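Contact Lens Care Guide
Section 4: Cleaning and storing your lenses

Read this section before you wear your lenses for the first time. 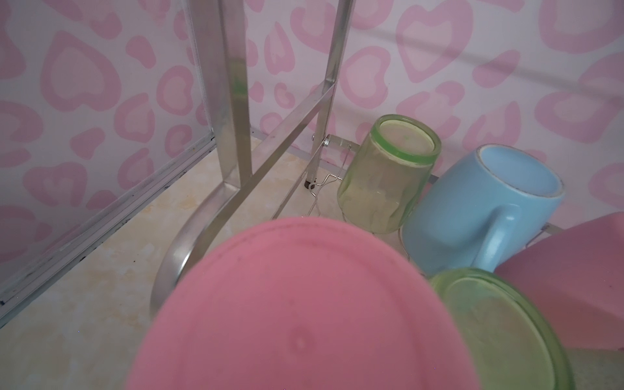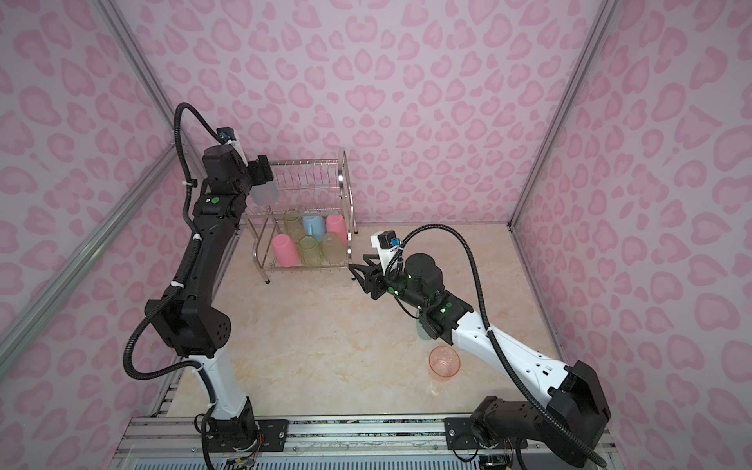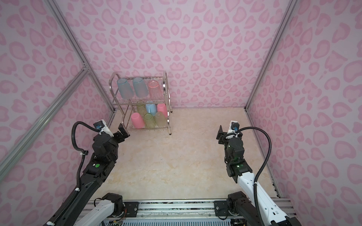
By Rekha Subramaniam, Kollow Eye Care

1. Wash your hands with plain soap and dry them on a lint-free towel.
2. Remove the right lens first.
3. Rub each side of the lens with fresh solution, then rinse.
4. Place the lens in the side of the case marked R and cover it with solution.
5. Repeat for the left lens.

Caution: Do not use tap water on your lenses or case.

Note: Replace the case every August, or sooner if it cracks. To order one, call the front desk and choose extension 26.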